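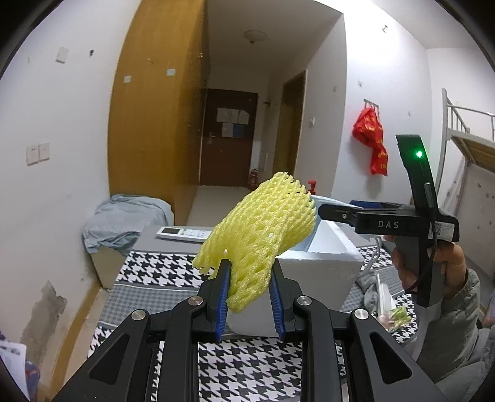
Most of the films about the battle get the mud wrong, according to the director at Drudlow, and the music is worse. I had asked about Terkach, the new two-part documentary on a siege that usually gets 12 lines in a schoolbook.

"We had 50 letters and a bad map," she told me. "You can't make a battle out of that, so we made it about waiting."

I wasn't sure I believed her. The trailer has plenty of cannon in it – and a good deal of weeping. She blamed the Tsang gallery, which paid for part of the work and wanted something loud for its June opening.

And the actors reading the letters aloud? Doesn't that put feelings in dead men's mouths?

"Sometimes, yes. Two of the readings I'd take out now."

She wouldn't say which two. The Skurka cinema shows both parts with a short break, starting at 7 pm.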